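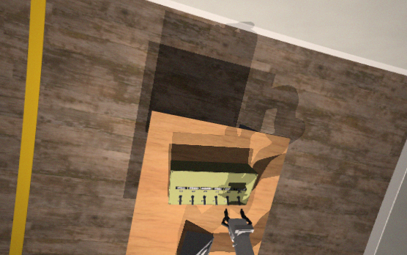
News > Company Releases > Robotics

Category: Home and Shop Automation

11/30/20, by Yvonne Crabtree, Goodall

Goodall has published results from its September simulation trials of Stilten, control software for robot arms. In 1,646 attempts at flipping a single switch, Stilten succeeded in 65 percent.

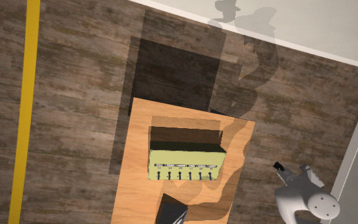
Can a machine do shop-floor chores yet?
Only simple ones, under supervision.
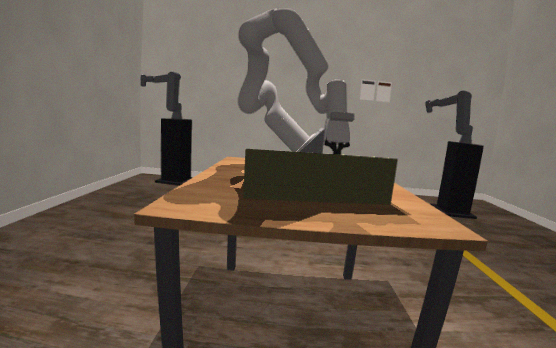
Goodall's target for next year is 80 percent. Work continues on reaching behind things: an upright panel on a table can hide whatever lies under the gripper. The full report runs 14 pages.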